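Datasets > Household > Laundry > README

Search this collection Go

# Pliria Laundry Corner

Welcome! Pliria is a collection of pictures and notes on home laundry: machines, doors, drums, baskets, drying racks, and all the small jobs that happen between a full hamper and a folded towel. I started it because I love laundry rooms (yes, really) and because most of the picture sets I found stopped at a clean product shot of a washer on a plain background. Real laundry corners are squeezed in beside other appliances, lit from odd angles, and full of shiny curved things that are hard to look at and great fun to study.

Maintained by Oana Bogdan. Last edited Sun 2 April.

## What you get

- 816 still pictures, all in color
- 414 of them with a written note by a person
- 4 folders, one for each kind of job
- a plain text word list, so that "porthole", "door glass" and "window" don't end up as three different things

The four folders are `doors`, `drums`, `sorting` and `drying`. They are very uneven in size. `doors` is the biggest by a long way and `drying` is still thin, so if you have a balcony rack and some patience, please get in touch!

## The doors folder

Front loaders are the stars here. The door is the part you touch most, and it's also where a lot of the interesting trouble lives: clear glass, reflections from the room, a dark ring of trim, and behind it all a metal drum with its own shine. I ask everyone who writes notes to keep these layers apart. First the trim, then the glass, then whatever can be seen through it. It takes longer, but the notes are so much better for it.

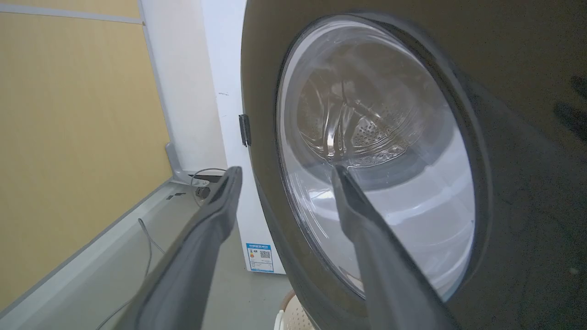 *doors: front loader with dark gray trim, drum holes and paddle visible through the glass.*

The glass in this one is a favorite of mine. Lower down it goes bright and whitish with the light of the room, and higher up you look straight into the darker metal with its little round holes. One pane, two completely different surfaces! If you are testing anything that has to find the edge of a door or tell a reflection from a real object, start with pictures like this.

It's also a good one for neighbors. There's a white appliance cabinet next to the washer with a blue and white energy label low down, and labels like that have their own tag (`label_energy`). Small print gets transcribed only when a person can read it without guessing. Otherwise the note says `text_unreadable` and we move on.

## How the notes are written

Notes are one to five sentences, in everyday words. Some house rules:

1. Say "drum paddle" for the raised bar inside the drum. Older notes say "fin" or "lifter", and I am slowly fixing those.
2. Colors are what you see. A gray door in warm light may look brownish, and then it's brownish.
3. Do not write "empty" unless the whole drum is in view. Socks hide.
4. Left and right are always the viewer's left and right.
5. Hinges count as part of the door, hoses do not.

Rule 3 caused the longest email thread of the project - eleven replies, and I regret none of them.

## File names and notes format

Each picture has a short name made of folder and number, and the note sits in a text file with the same name. Tags go on the last line with commas between them. I kept it this simple on purpose, so you can open the whole thing in any editor and search it with the tools you already have.

The word list is in `words.txt`. It grew out of an older list called Janent, which covered kitchens and had a surprisingly good section on hinges.

## Known gaps

- Top loaders are rare. There's one in `sorting`, mostly hidden behind a basket.
- Dryers and washers are sometimes mixed up in the notes when only the cabinet side shows. Where in doubt, the tag is `appliance_unknown`.
- Near-duplicates have been left in. The June clean-up should deal with them.

## Planned

A second part, working title Iordache, is for detergent drawers. I have wanted to do drawers from the start - the compartments, the blue crust, the little flap that always falls off. The goal is 3,000 pictures over both parts.

Corrections are very welcome, especially for `drums`. Send the picture name and your new wording, and I'll add you to `thanks.txt`.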